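Protokoll der Mitgliederversammlung, Kleingartenanlage Cernusetti
18. Januar 2019, Vereinsheim 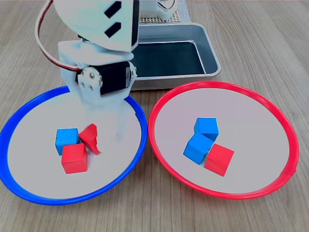

Zwei Teller auf dem Tisch, einer mit blauem, einer mit rotem Rand

So, ich habe mich wieder breitschlagen lassen, das Protokoll zu schreiben, also bitte keine Beschwerden über den Stil! Angefangen haben wir mit Verspätung, weil der Kaffee noch durchlief und die Hälfte von uns draußen über die Wühlmäuse redete. Das letzte Protokoll wurde ohne Änderungen angenommen (danke, ich hatte mir Mühe gegeben).

TOP 1: Kasse
Zum Jahresende liegen 2.634 Euro auf dem Konto. Das klingt erst mal gemütlich, ist es aber nur, bis man beim Wasser ankommt. Die Prüfung ergab keine Beanstandungen, der Vorstand wurde entlastet, zwei Enthaltungen.

TOP 2: Wasserleitung
Der lange Punkt des Abends. Die Leitung am Nordweg ist alt und an der Ecke zum Kompostplatz seit dem August undicht. Es lagen zwei Angebote vor: Die Firma Quintero will 3.000 Euro und macht den ganzen Nordweg neu, die Firma Naka will 1.493 Euro und tauscht nur das Stück bis zum Kompost. Ich gebe zu, dass ich zuerst für die große Lösung war – wenn man schon gräbt, dann doch richtig! Aber die Kasse gibt es nicht her, und eine Umlage wollte keiner. Nach viel Hin und Her (einmal ging es plötzlich um Regentonnen, ich weiß nicht mehr, wie wir da hingekommen sind) wurde mit deutlicher Mehrheit für Naka gestimmt. Der Auftrag geht raus, sobald der Boden frostfrei ist. Bis dahin bleibt das Wasser am Nordweg abgestellt.

TOP 3: Hecken
Die Heckenhöhe wird am Hauptweg wieder kontrolliert. Wer zu hoch ist, bekommt erst einen freundlichen Zettel und danach einen weniger freundlichen. Ich habe selbst eine zu hohe Hecke und habe deshalb ganz leise mitgestimmt. Geschnitten wird bitte vor der Brutzeit.

TOP 4: Ausflug
Die Gärtnerei Wondotlow lädt uns zu einer Führung durch die Gewächshäuser ein, mit Tomatenpflanzen zum Mitnehmen. Große Begeisterung! Die Liste hängt im Vereinsheim neben dem Schlüsselbrett. Wer fahren kann, schreibt bitte dazu, wie viele Plätze frei sind.

TOP 5: Verschiedenes
Die Schubkarre mit dem grünen Griff fehlt immer noch. Bitte alle einmal hinter der eigenen Laube nachsehen. Der Häcksler ist repariert und darf wieder ausgeliehen werden, Eintrag ins Heft nicht vergessen. Die Frage nach einem zweiten Bienenstand wurde auf die nächste Sitzung verschoben, da will ich vorher noch beim Imkerverein nachfragen.

Ende der Sitzung kurz nach neun. Den Termin für die nächste hänge ich am Tor aus.

Die Schriftführung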